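**Zakaria handover study: progress report to the Arkau fund, July**

Work this period was on the second half of the project, passing soft wrapped items from one arm to the other. The single-arm picking work is finished and was covered in our last report.

We recorded 220 demonstrations of the handover task, all by teleoperation. Of these, 13 were thrown out for dropped joint data and one more for a wrong task label. The rest were used to train the policy. Training takes nearly 6 hours on the Hustedis machine, so we can try a change and test it the same day.

The main change in method is how the receiving arm decides when to close. Before, it closed at a fixed distance from the giving gripper. With plastic wrapping this went badly. The film slides and bunches up, and the receiving fingers often closed on loose wrapping with nothing solid inside. The policy now predicts a grasp point on the item itself and updates it at each step until contact.

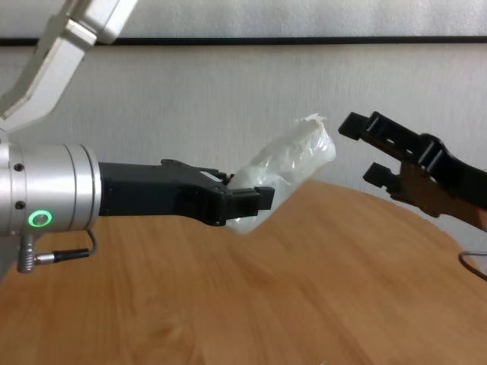

The giving arm holds still until the receiving arm reports a stable grip, then opens slowly over a short fixed time. We tried letting both arms move during the transfer. It was faster but tore the wrapping more often, and we have dropped it for now.

On the test set, 61 percent of handovers were completed without a drop or a regrasp. The fixed-distance version was well below half on the same items. Most remaining failures fall into two groups:

- the receiving fingers close too high and catch only the twisted end of the wrapping
- the item turns in the giving gripper before contact, and the predicted point lags behind

The first group should improve with more demonstrations that start from awkward angles. The second probably needs a faster update rate, and we are moving the prediction step over to the Skeseo controller to get it.

Spending is on plan. The spare fingertip pads came in late but did not hold up testing. We ask to move the unused travel money to equipment, to pay for a second set of pads and replacement cables. Next period we will rerun the full test set on the new controller and add items with looser wrapping.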